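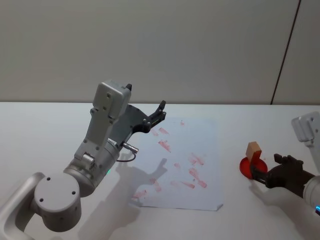 Pinkish-red stamp marks on a sheet of plain white paper.

Home Shop Ink & Pads Stamps Paper Contact

Erine Stamp Pad, Pinkish Red
Item 1284

We have carried stamp pads for as long as we have had a shop in Stundurthorpe, and in all those years the one people come back in and ask for by its color has been this one. It sits somewhere between a brick red and the pink of a raspberry ice, and it changes a little with how much ink you give it. Put down a heavy mark and it leans red. Drag the stamp a bit, or let it run thin, and the pink comes forward. Some customers find this maddening and would like the same red every single time (for them we have the Van Hecke office pad, listed at the bottom of the page, and it's a very good pad). The rest of us have grown rather fond of it.

The Erine is a felt pad in a hinged tin, with a woven cover over the felt. It comes already inked and ready to use. The ink is water based, has hardly any smell, and washes off fingers with ordinary soap and a little patience. It also washes off a smooth tabletop if you get to it the same day, and we speak from long experience with the tables in our back room.

What people use it for

Mostly paper, and mostly by hand. We sell a great many to people who make their own gift wrap, who buy a roll of plain white paper in October and spend a happy evening or two covering it with blocks and streaks and little rectangles. We sell them to schools, to a couple of bakeries that stamp their own bags, and to a pottery down the road that uses a plain block with no design on it at all and lets the smudges be the pattern. That last idea has caught on with a lot of our customers. A plain rectangular block, pressed unevenly or pulled slightly as you lift it, gives a blotchy or streaky mark that looks lovely repeated across a sheet, and you don't need to be able to draw to do it.

If you are after clean, sharp impressions, the Erine will do those too, but it asks for a bit more care than an office pad does. Here is what we tell people at the counter.

Getting a clean mark

Tap the stamp on the pad several times, lightly. Please don't grind it in. The felt holds more ink than you'd expect, and a stamp that has been pushed down hard comes up with ink on its edges and even on its sides, and all of that ends up on your paper.

Put the sheet on something flat with a little give. A thin magazine or a piece of craft foam does the job beautifully. A bare hard tabletop works as well, only it shows up any unevenness in your hand, so you get one corner of the stamp dark and the opposite one missing.

Press straight down, wait for a breath, and lift straight up. If the stamp slides at all you will see it at once as a short streak or a doubled edge.

Hold the paper down with your other hand. Light sheets like to curl at the corners, and they will often come up with the stamp. A bit of low-tack tape is fine, or a couple of clean stones, or whatever is lying on the table.

Getting a loose, smudgy mark

For this you can ignore nearly everything above. Load the stamp generously, turn it a little between presses, and don't aim for straight rows. A sheet where some marks run diagonally and others are only just there has much more life in it than a tidy grid, at least to our eye. When the stamp starts to run out of ink, keep going for a few more presses – those faint marks fill the gaps nicely, and you'll miss them if you re-ink every time.

Paper

The Erine was made for uncoated paper and that is where it looks its best. Ordinary copy paper is fine for practice and for most finished work too. Thicker drawing paper soaks up a little more, so the marks come out softer and darker. Glossy paper is a poor match. The ink sits on top and stays smeary for ages, and we have had enough sad phone calls that we now mention it to everyone who buys a pad along with a glossy roll.

On copy paper, leave a sheet lying flat for 15 minutes before you stack it or fold it. Heavy, blotchy marks can take longer, and it's worth touching one in a corner before you trust the whole sheet. The ink isn't waterproof once dry, so keep it off envelopes that have to go out in the rain, or stamp the card inside and leave the outside alone.

How long it lasts

With a small stamp and light tapping, a fresh pad gives 600 good impressions. With a larger block, and the generous hand that the smudgy style calls for, reckon on 400. After that the marks get pale, which may be just what you want, and you can carry on quite happily for a good while longer before it needs a refill.

Refills come in a small dropper bottle. Dot the ink over the felt in rows, close the lid, and leave the tin overnight so it can spread out evenly. Go easy the first time. It's simple to add more in the morning and very hard to take any out. The bottle fits every pad in the Erine range, but please stick to one color per pad. We have tried mixing them. The result was brown.

Looking after the pad

Store it closed and flat, with the lid side down if you can remember. Keep it away from radiators and sunny windowsills. If the surface has picked up fluff or paper dust, press a strip of tape to it gently and peel it off again. Wipe your stamps after each session with a damp cloth – rubber ones especially, as this ink leaves a pink tint on pale rubber that never quite leaves. It does no harm to the next color you use, it only looks a little untidy.

What's in the box

One Erine pad in its tin, inked
One printed card with refilling notes
One sheet of tissue between pad and lid (take it out before first use and throw it away)

Stamps, blocks, and paper are sold separately. If you are starting from nothing, the Pokari block set is a nice companion. It has plain shapes only, small and large rectangles and a narrow bar, and it suits the loose style very well.

Ordering and returns

Pads are sent flat in a padded mailer. An unopened tin can come back to us for a refund. Once the tissue is out we can't resell it, though if the felt has arrived dry or uneven just write to us and we will replace it. You're also very welcome to come into the shop and try the color first. There is always a tester pad out near the till and plenty of scrap paper to go with it.

Related items

Erine Refill Ink, Pinkish Red
Erine Stamp Pad, Slate
Pokari Plain Block Set
Van Hecke Office Pad, Red
Van Hecke Stamp Cleaning Cloth
White Paper Roll, Uncoated

Page last updated in October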